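Home About Trips Recipes Archive Contact

Three Nights in Moynihan
Posted in March by Vimala Devadiga

So we finally made it to Moynihan, after two years of me saying we should go and Chandrasekhar saying it was too far to drive for a lake. It is far. The odometer said 439 miles door to door, and the last stretch is all two-lane road behind trucks that don't want to be passed. We pulled in at nine at night with a bag of crushed pretzels and not much to say to each other.

The motel was fine. Clean sheets, loud ice machine, a heater with two settings (off and Sahara). I'd booked the cheaper side, facing the parking lot, and I'd do it again, because the lake side costs a lot more and it's dark by the time you're back in the room anyway.

Monday turned out to be the wrong day to arrive hungry. Everything on the main street was shut except a gas station and a place called Cikon, which does soup and sandwiches at the front and sells fishing licenses at the back. We had the split pea two nights running. It was really good soup! Thick, lots of pepper, and they give you the heel of the bread if you ask for it.

The big thing to do is the walk up to Griltidura, which I'd been picturing as a mountain and is more of a long, bossy hill. The sign at the bottom says 2,444 feet. The sign at the top says the same thing, so at least they agree. Chandrasekhar got up there way ahead of me and had eaten both of the oranges by the time I arrived. I'm still bringing it up.

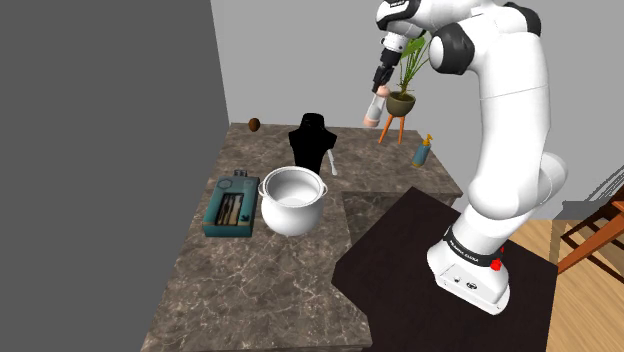

Marble countertop, white arm, and a little pink thing in its grip.

Coming down was harder than going up, on the knees anyway. There's a steep bit after the second bench where the gravel just rolls out from under you, and I did most of it sideways, holding on to shrubs. Wear proper shoes. I wore the gray sneakers I wear to the grocery store and I have a blister the size of a quarter.

Next day we took the ferry over to Tellitz, population 920 according to the board at the dock. The crossing is forty minutes and freezing, even inside, so take a hat. Tellitz has one church, one bakery, and more cats than I could keep track of. The bakery does a cardamom bun that I've been thinking about ever since (I bought four, we got two home). If you want the late boat back, check the timetable taped up inside the ticket window. The one by the road is from last summer and we nearly got stranded.

Would I go again? Yes, but in June, and with a stop halfway. Chandrasekhar says he'd go back for the soup. I'd like to do the trail along the north shore, which was closed for a washed-out bridge, and I want to try the lake side of the motel just once to see if I'm wrong about it.

Next month it's my cousin's place, so expect a lot about trains.

This site uses cookies to remember your preferences. Accept Learn more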